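Local Clubs, Shows and Village History
Handout for Session 4: Who says so? Reading club histories with a cold eye

Before the session, read the Brekeck bowls club booklet and the two pages photocopied from the Stivport show schedule. Bring both. Bring a pencil as well; you will be marking up claims.

1. The founding date

Almost every village club has a founding date on its letterhead, and I would ask you to doubt all of them. The Brekeck booklet gives a year on its cover, a different year in its first paragraph, and then mentions a match played before either. The cover date is the one that got carved over the clubhouse door, so it is the one everybody repeats.

Clubs in this period often began twice. A group of people played on a borrowed field, stopped when the field was plowed, and started up again under a new name when somebody bought a mower. Which of those is the founding? A club with an anniversary coming up will pick the earlier one. A club in a dispute over land may prefer the later one, if that is when the lease was signed.

When you see a founding date, write next to it what kind of paper it rests on. Minutes, a newspaper notice, a lease and a memory are four different things. If you can't tell, write "none given." You will be writing that a lot.

2. Membership figures

The Chala allotment and flower society claimed 109 members in its best year. The subscription book for the same year is in the box at the back of the room, and it shows 30 people who paid. There are ways to close that gap. Families may have joined on one ticket. Honorary members may have been counted, including several who had moved away and at least one who had died. Or the secretary may have wanted a bigger hall and needed a number that would get one.

I lean toward the last of these, but I can't prove it, and neither can the person who wrote the society's history, who printed 109 without comment.

Attendance at shows is worse. The figure of 1072 through the gate at Stivport is quoted in three separate write-ups, and all three took it from the same speech at the closing supper. The gate money, if you divide it by the ticket price, gives a good deal less. Children got in free, so the division doesn't settle the matter. It should still make you slow down before you copy the number into your own work.
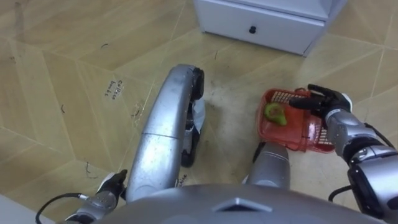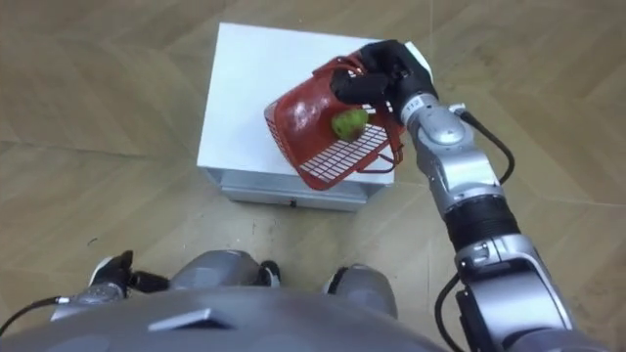 3. Prize lists

Prize lists are better evidence than most of what we deal with, since people complained quickly when a name was wrong. They still mislead. A first prize in a class with one entry is printed the same way as a first prize in a class with twenty. The Stivport schedule never gives the number of entries, and the judges' books that would tell us have not turned up.

Watch for classes that appear once and vanish. "Best basket of mixed vegetables, grown within the parish" ran for a single year. The usual story is that it was dropped for lack of interest. Look at who won it, then look at who was on the rules panel the following spring, and decide whether you believe the usual story. I don't think the evidence gets you all the way to a quarrel. It gets you to a question, and you may leave it as one in your essay.

4. The Okon team photograph caption

You will meet this in the reader. The caption calls the Okon skittles side "unbeaten." The league tables for that season are missing, so the word can't be checked against results. The fixture card survives, and it shows how few matches were arranged in the first place. Two of those have a line drawn through them in ink. A side can stay unbeaten very easily if it hardly plays.

Last year several students wrote that the crossed-out matches were "conceded by the opposition." I asked each of them where that came from. It came from a website, and the website gave no source.

5. Oral accounts

Take them seriously and check them anyway. People remember weather, food and insults well. They remember scores badly, and they move events into whichever year they got married. If two speakers tell the story in the same words, ask whether they both read the same anniversary booklet. Agreement between them is then worth one account at most.

Exercise (hand in at the start of the next session)

Choose one page of the Brekeck booklet. Underline every statement that could be checked. In the margin, say what record would check it and whether that record is known to survive. Then rewrite one paragraph so that it claims only what you can support. Expect it to be shorter. One page, double spaced.

Do not use the word "thriving." I have read it in every club history in this county and have yet to see it defined.

Reading for Session 5: the Chala hall lease, both versions. Note where the second one differs on the use of the kitchen.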